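Pre-Purchase Inspection Checklist: Weights Room and Automated Equipment
Rirkdale Recreation Centre — completed January 5, 2020

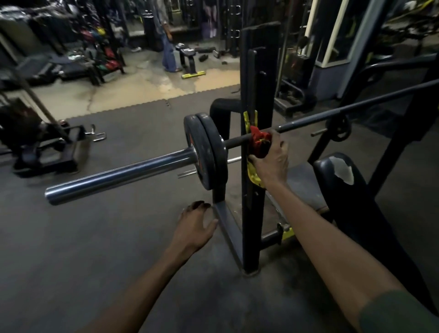 Purpose of this inspection: decide what we keep, what we repair and what goes into the capital request for August. The Lerard quote covers an automated plate-loading arm for one rack bay and a floor-scrubbing robot for the whole room. Neither should be ordered until the items below are closed. Inspected by Marjan Najafi. Comments by Đạt Lương are marked ĐL.

Ratings: OK / Monitor / Repair / Replace / Hold (do not buy yet)

SECTION A — EXISTING RACKS AND BENCHES

A1. Uprights plumb, bolts present and tight
OK. Checked with a socket at every bolt, none turned.

A2. Bar holders seated, guards in place
Monitor. The yellow guard is scuffed. Still does its job. The Lerard arm finds the bar height from the holder, so ask whether scuffed paint matters to its sensor.
ĐL: Asked. Waiting on an answer in writing.

A3. Collars grip the bar sleeve and release cleanly
OK for hand use. The arm is quoted with its own collars. Get a price for spares before we sign, and find out whether members can keep using the red ones on the same bar.

A4. Bench upholstery intact
Replace. Cover torn away at the rounded end of the long black pad. Re-covering was priced last year and came in close to a new pad. Operating budget, not capital.

A5. Storage pegs straight, plates sit flush
OK.

SECTION B — FLOOR

B1. Interlocking mats flat, no lifted teeth
Monitor. The scrubber's brush deck may catch a raised edge. Walk the whole border the day before any demo.

B2. Bare floor sound
Repair. Crack in the tan floor past the edge of the matting. Fill and seal before the scrubber is trialled.
ĐL: Is this in the facilities budget or ours? Last time it was split and the invoice sat for months.
MN: Facilities. Confirmed by phone, will get an email.

B3. Loose items off the floor
Repair (housekeeping). Small gear is being left out near the benches. The Deltano scrubber we saw demonstrated stopped at anything it couldn't map and waited for staff. If we buy one, closing shift has to clear the floor first, and those minutes belong in the cost comparison.

B4. Clear travel width between machines
Hold. The scrubber needs 700 mm. Two gaps measured under that. Either the machines move or we accept hand mopping there.

SECTION C — POWER AND NETWORK

C1. Dedicated circuit at proposed arm location
Hold. None at present. Electrician's quote requested from Ibarra.

C2. Charging spot for scrubber, away from exits
OK. Alcove by the cleaners' cupboard has an outlet and drainage.

C3. Wireless coverage
Monitor. Drops out behind the mirrored wall. Both vendors say their units keep running offline but stop sending fault reports.

SECTION D — GUARDING AND STAFFING

D1. Physical barrier or light curtain for arm
Hold. Not in the Lerard quote — listed as "by others". Has to be priced before we can compare it with anything.

D2. Emergency stop reachable by lifter and by staff
Hold. The drawing shows one stop, on the wall side. We want a second.

D3. Staff training included
OK for the scrubber. For the arm, training is charged per person after the first two.

SECTION E — RECOMMENDATION

Scrubber: proceed to a trial once B2 is done and B4 is decided. Ask Deltano and Lerard to run on the same floor in the same week.

Arm: leave out of the August request. Too many costs sit outside the quote. Revisit when C1 and D1 have figures against them.

ĐL: Agree on the scrubber. On the arm, I'd still list it as a future item so the circuit can go in when the electrician is here anyway.
MN: Fine with that. Added to page two of the request.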